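Filed under: Out & About / Hobbies I Should Have Grown Out Of

I have been asked to leave a lot of places. A cathedral tower, once, and the roof garden of a hotel where I was a paying guest. So when I got into following lost rivers - the ones that cities buried in pipes and then forgot to feel bad about - I assumed it would go the same way, and I bought shoes I could run in.

The shoes have not been needed. Following a buried river is done almost completely from the sidewalk, at the pace of a man who has lost a contact lens. I have been doing it for 3 years now and the most trouble I've had was from a woman in a bathrobe who thought I was reading her water meter wrong.

The river in question is the Fluvside, or that's what the neighborhood is called, and the stream itself seems to have had whatever name the person drawing the map liked best that morning. On one old survey it's Gundgate Brook. On another it's "drain." I find "drain" a little cold, personally. It starts up by the Grikberg reservoir, goes underground behind a tire place, and comes out again at the harbor looking like it has been through something.

What you want to know, when you start, is where it runs in between. There are maps, but the maps disagree, and the water department will not give you theirs. I asked. I wrote a very nice letter. The reply said that the location of underground infrastructure was not public information, and then in the second paragraph it gave the street name. I have kept that letter and I'm not going to say which street, so that whoever typed it can go on having a job.

So you learn to read the ground. Streets that bend for no reason are good. A grid city hates to bend a street, and when it does there was usually something wet in the way. Dips are good. Any road called Mill anything, obviously, or Bridge Street with no bridge on it. Ours has a Bridge Street with a bank, two nail salons and a mattress store, and if you stand in the middle of it after a heavy rain (look both ways) you can hear the reason for the name going by under a manhole cover.

Listening at manhole covers is the part of the hobby I was least prepared for socially. You have to crouch. You have to hold your head on one side. People are kind about it, mostly, and ask if you've dropped your keys, and I have started saying yes. Saying yes got me into a bad ten minutes with a teenager and a coat hanger, and I owe that kid an apology. He was very committed.

I don't go in. I want to be clear on that, partly for legal reasons and partly because my mother reads this. There are people who go in. They have waders and gas meters and headlamps, and they take beautiful pictures of brick arches with one of them standing in the distance, backlit, like an album cover. I've read their write-ups and I admire them the way I admire people who do their own dental work. A storm drain can fill up while the sky over your own head is perfectly blue, and the air down there can knock you out without so much as a smell. Also there are the spiders. I could possibly be talked past the gas.

What I had wanted, for most of last year, was the middle section. I had the top half pinned down from Grikberg as far as the old laundry works, and the bottom half from Bridge Street to the water, and between them was a gap of a few blocks where the river might as well have taken a bus. Every bend I found pointed at a different bend. I'd marked it up in pencil on a photocopied street plan, and the eraser had gone through the paper. 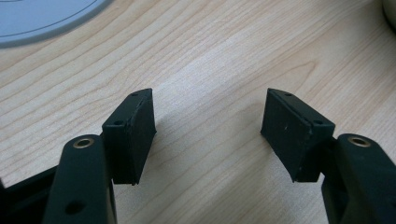

Precious Modise is the one who cracked it, and she isn't even interested. Precious runs the reference desk at the branch library, and I'd been in so often that she had started putting out the big flat map drawer when she saw me cross the parking lot. One evening in November, with me sighing at her photocopier, she asked why I was only looking at maps of the river. I said because I was looking for the river. She said she'd look for the people who complained about it.

I would like to report that I took this well.

She brought up a box of letters to the city from the years before the stream was covered, and it was the best reading I have had in ages. Everyone hated that river. It smelled, it got into cellars, it carried off a goat. One man wrote so many times that his handwriting gets visibly worse. And every letter, God bless them, had an address on it. The complaints ran right across my gap in a line, house after house of furious people with damp floors, and then turned hard left at what is now the parking lot behind Caputo's, the hardware store.

I had been parking in that lot. I had parked there to go and look for the river. I'd bought the pencil there.

We went over the next morning, before the store opened, and this is where I had my one real brush with authority. The lot is private. There's a sign. It says customers only and mentions towing in two different fonts. We weren't customers, on account of the place being shut, and I was down on my knees beside a grate at the back fence with one ear to the iron when a man came out of the side door holding a broom like he was considering other uses for it.

In my experience there are two ways this conversation goes. You can stand up fast and look guilty, in which case you're leaving. Or you can be so boring that they forget to be angry. I'm very good at the second one. I told him about the laundry works, and the bend on Bridge Street, and the goat. Somewhere in the goat he lowered the broom. He said the back corner of the basement had been wet for as long as he'd worked there, and they'd had it sealed, and sealed again, and did I want to see it?

Did I want to see it!

I should say that this is the right way to get into a building. I've read plenty of advice about which fences are easy and what time the guard goes for coffee, and I'm sure it all works up to the point where it doesn't. Asking has a terrible reputation in certain corners of this hobby. It's slow and you look like somebody's uncle. But I have now been shown a basement, a boiler room, the inside of a pumping station and one very private koi pond, all by asking, and at no point did I tear my pants.

The basement had paint cans and a broken snow blower in it and a smell like an old towel. He pulled a shelf away from the wall. At the bottom the stone changed, from square modern block to something rounder and much older, and there was a dark line on it at shin height. We all stood still for a bit. You couldn't hear water so much as feel that there was a noise you weren't quite hearing. Precious said, "Well, there's your river," in the voice of someone locating a stapler, and asked if we could go and get breakfast.

I put my hand flat on the wall. It was cold and slightly greasy. I've been to the Grand Canyon and I'm sorry to say I was less moved.

So the line is joined up now, reservoir to harbor, and I've walked the whole thing end to end in one go, following the low ground. It takes most of an afternoon if you stop to crouch. I had some trouble at the tire place, where they have a dog, and I went around by the alley. If you want to do it yourself I'm happy to send you the route. There's nothing to see for nearly all of it, you'll be looking at asphalt, and at the end there's a concrete pipe with a shopping cart in it. Bring a sandwich.

A few practical bits, as people have asked. Go after rain, but hours after, when it's still running and you aren't getting soaked yourself. Stay out of the road. Don't lift covers, any covers, not even the loose one, and especially if a friend says it's fine. If you go onto somebody's lot, go when there's a person there to ask, and if they say no, say thanks and try their neighbor. An old street directory is worth more than a good flashlight. I spent real money on a flashlight (2000 lumens, if that means anything to you, it lights up the next town) and I've used it to find the cat.

I'm told there's a second stream over on the east side that joins up somewhere under the school playing fields. There's one map with a dotted line and a question mark on it. Precious says she is busy. I noticed she had the drawer out, though, so I'll be by the photocopier if anyone needs me, and I'll be bringing my own pencil, having been asked at Caputo's to stop coming in just to check on the wall.

Last updated: November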